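Rutlow Stone Care: Frequently Asked Questions

Home > Help > Questions and answers

These are the questions we get most often at the Rutlow shop counter and on the help line. They cover marble, limestone and granite countertops in homes. If you have a floor, a shower or an outdoor surface, see the separate pages in the menu, as some of the advice is different.

Last updated November 2025.

CARE AND CLEANING

What should I clean my marble countertop with every day?

Warm water and a few drops of plain dish soap on a soft cloth. Wipe, rinse the cloth, wipe again with clean water, then dry with a towel. Soap that is left to dry leaves a dull film, and many people who call us about a cloudy counter have soap film and nothing worse.

Can I use vinegar, lemon juice or a bathroom spray?

No. Marble and limestone react with acid. Vinegar, lemon, most bathroom descalers and some "natural" kitchen sprays will take the shine off in less than a minute. Granite stands up to acid much better, but the sealer on it may not. Bleach and ammonia are also best kept away from all three.

What about powder cleansers and scrub pads?

Powder cleansers scratch polished stone. The green side of a kitchen sponge does too. If something is stuck on, lay a wet cloth over it for ten minutes and lift it off with a plastic scraper held flat.

Are disinfecting wipes safe?

It depends on the wipe. Many contain citric acid. Read the back of the pack and look for the words "safe for natural stone." If the pack doesn't say, use soap and water.

STAINS AND ETCHING

What is the difference between a stain and an etch?

A stain is something that has soaked into the stone. It is usually darker than the stone around it, or takes on the color of whatever was spilled. An etch is a change in the surface itself, caused by acid. It looks like a pale, dull spot or ring, and on polished marble you can often feel it with a fingertip. Sealer helps with stains. It does not stop etching.

How do I get an oil stain out?

Use a poultice. Mix baking soda and water to the thickness of peanut butter, spread it over the stain, cover it with plastic wrap and tape down the edges. Leave it for a day. Take off the plastic and let the paste dry fully before you scrape it away. Old oil stains may need three rounds. If there is no change after the third, call us before trying anything stronger.

Does the same poultice work on coffee, tea or wine?

Mix the baking soda with ordinary 3 percent hydrogen peroxide in place of the water. Do this on light stone only. Peroxide can lighten dark marble, so test a hidden spot first, such as under the toaster or behind the faucet. Never add bleach.

Can I fix an etch myself?

Small ones on polished white marble, often yes. Our Vumholm polishing powder is made for this. Wet the spot, sprinkle on a little powder, rub with a damp felt pad for a minute or two, rinse, and look at it from a low angle. It will not work on honed (matte) stone, and it will leave a shiny patch if you try. For honed stone, or anything larger than your hand, book a visit.

There are rust marks near the sink. What now?

Do not use a rust remover from the hardware store. Most contain acids that will do more harm than the rust. Send us a picture and the type of stone. Heikki Saarela handles rust questions and will tell you whether it is worth treating.

EVERYDAY USE
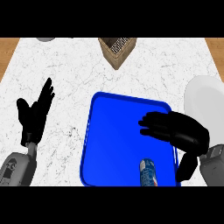
Do I need to put something under everything that sits on the counter?

Not everything, but it helps to think about what stays in one place for a long time. Metal cans and cast iron can leave rust rings, and bottles of oil tend to drip down the side. Houseplants in unglazed pots hold water against the stone. A woven basket like the one on the marble here is a fair choice for bread or napkins, but crumbs and grit work their way through an open weave, so lift it when you wipe down and don't drag it across a polished top. Felt pads under small appliances are cheap and worth having.

Can I put a hot pan on marble?

Please use a trivet. The stone itself can take a good deal of heat, but a sudden change of temperature can crack it, mostly near sink and cooktop cutouts where the slab is narrow. Heat can also damage the sealer and the glue at the seams.

Can I cut on it?

Use a board. A knife will scratch marble, and the marble will ruin the knife.

Can I roll out dough directly on the counter?

Yes. Clean it first with soap and water, rinse well and dry. Flour and butter dough is fine for as long as it takes to roll. Don't leave butter standing on unsealed stone. Watch out for fruit fillings.

Can I stand on the counter to change a light bulb?

No. Use a ladder. An overhang with no bracket under it can snap under a person's weight.

SEALING

How do I know if my counter needs sealing?

Put a spoonful of water on it and wait 15 minutes. If the water is still sitting on top and the stone underneath is the same color after you wipe it, you are fine. If there is a dark patch, it is time. Test near the sink and the stove, where sealer wears off first.

Can I do it myself?

Yes. Clean the counter and let it dry overnight. Wipe on Wikinent sealer with a lint-free cloth, working in sections as wide as your arm can reach. Wait for the time given on the label, then buff off everything that has not soaked in. Sealer that dries on the surface turns into a sticky haze, and this is the most common problem we hear about. If it happens, wipe on a little fresh sealer to soften the haze and buff again right away.

How soon can I use the counter afterward?

You can set dry things on it after a few hours. Keep water and food off it until the next day.

My counter is black granite. Should I seal it?

Often no. Many dark granites take in almost nothing and the sealer just streaks. Do the water test first.

REPAIRS AND VISITS

What areas do you cover?

All of Gumede and anywhere within 23 miles of the shop. Farther out, call and ask. We sometimes group jobs if there are several on the same road.

Who will come to my house?

Either Hendrik Mokgethi or Brahim Slaoui. Both do polishing, chip repair and seam work. Please clear the counter before they arrive and cover anything nearby that you don't want splashed. Honing is done wet and there will be some slurry.

Can you fix a chip in the edge?

Yes, in most cases. We fill it with tinted resin and polish it flush. On plain white or plain black stone you may still be able to find the repair if you know where it is. If you have the broken piece, keep it. Don't glue it back yourself with super glue, which yellows and is slow to remove.

Do you repair quartz or laminate?

No. Quartz counters are made with resin and need different tools. We do not work on laminate or solid surface.

How long is the wait?

Check the booking page for open dates. We stop taking household visits for the last part of December and start again after New Year's.

What if I'm not happy with the work?

Call the shop within 7 days and one of us will come back and look at it at no charge. Etches and stains that happen after the visit are not covered.

ORDERS

Can I return an opened bottle of sealer?

We can't take back opened bottles. Unopened ones can be returned with the receipt.

I can't find a color match for my seam filler.

Ask for Mpho Buthelezi at the counter, and bring a clear photo taken in daylight or a sample of the stone. Shade 518, a warm off-white, suits many of the cream limestones.

My question isn't here.

Use the form on the Contact page. Tell us the kind of stone, whether it is polished or honed, how old it is if you know, and anything you have already put on it. Chi-keung Chuang reads the messages each morning before the shop opens.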